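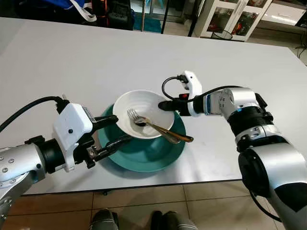 Dustammont's soup night is back, and bigger

Good news for anyone who missed out last winter: the Dustammont soup night returns in February, and this time there are 800 places! Tickets for the last one were gone by lunchtime, so the organisers at Kuvora have taken over both floors of the old corn hall and put 19 soups on the menu.

Expect smoked haddock, beetroot with dill, a fiery peanut one from the Ezzat bakery (the bread is theirs too, and it's gorgeous) and plenty without meat. Last year's event raised £1,469 for the town's lunch club, which has already bought a new cooker with it.

Doors open at 6pm. Tickets are on sale now at the Kuvora shop, and children under five get in free. Do go hungry!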